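Getting the Snack Drawer Through a Long Stretch at Home

Feb 15, 2026

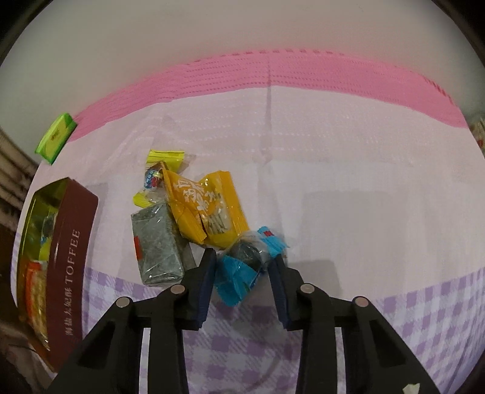 Sweets and snack packets, the first things to run out at our place.

We've had a run of weeks when nobody in my house went much of anywhere. First it was the ice, then a stomach bug that went through all of us one at a time, and I learned all over again that my kitchen isn't set up for everyone being home for every meal. When they're at school and work I can coast. When they're all here, they graze like goats.

So these are the things I do now, in no special order.

Split the snacks on the day you shop. I used to put everything in the cupboard and hope. Now I get out two bins, one for this week and one for next, and the second one goes on the high shelf over the fridge. My bins are the clear Holtik ones with the flat lids, but shoeboxes did the job for years.

Close half-eaten bags properly. Press the air out, fold the top down twice, and put a clothespin on it. I bought a set of fancy Brullance clips in September and they're fine, they just keep ending up holding homework together. Clothespins stay in the kitchen for some reason. If the chips have gone soft anyway, spread them on a baking sheet and give them a few minutes in a low oven. Let them cool before you decide whether it worked!

Keep chocolate away from the stove. Sounds obvious, but my candy bowl lived on the counter right next to the burners until I opened a truffle and got it all down my sleeve. It's in the hall closet now (don't tell my kids).

Write the date on things when you open them. Masking tape and a marker, both in the drawer with the can opener so I don't have to go hunting. Crackers, nuts, the big tub of raisins, all of it. Nuts go in the freezer if I know we won't finish them. They don't freeze into a lump and you can eat them straight out of the bag.

Have one proper meal you can make with no shopping. Ours is pasta with canned tomatoes, a tin of white beans and whatever hard cheese is left – nothing clever. I keep enough for 2 rounds of it and put the cans on the list as soon as I've used one up.

Make a boring drawer. This was my best idea all winter. It has crackers, dried fruit, pretzels and little boxes of cereal, and anybody can take anything from it without asking me. The good stuff needs asking. The number of times I hear "Mom, can I have" has gone way down.

Crumbs. With everyone home they get in the drawer runners, and then the drawer sticks. An old dry paintbrush gets them out much better than a cloth. Brush toward yourself and hold the dustpan under the edge. I line the bottoms with Kahsay shelf paper, cut a bit short so it lifts out easily and I can shake it over the trash.

Set a number for treats and stick to it. I gave us 6 dollars a week for candy in January and we went over once, when the bug was at its worst and I would have bought anyone anything. Before that I was spending around 59 a month without noticing, mostly a bit at a time at the gas station.

Next I want to sort out the freezer, where I'm fairly sure there's a pie from last year – if anyone has a way of labeling foil that doesn't peel off in the cold, please leave it in the comments.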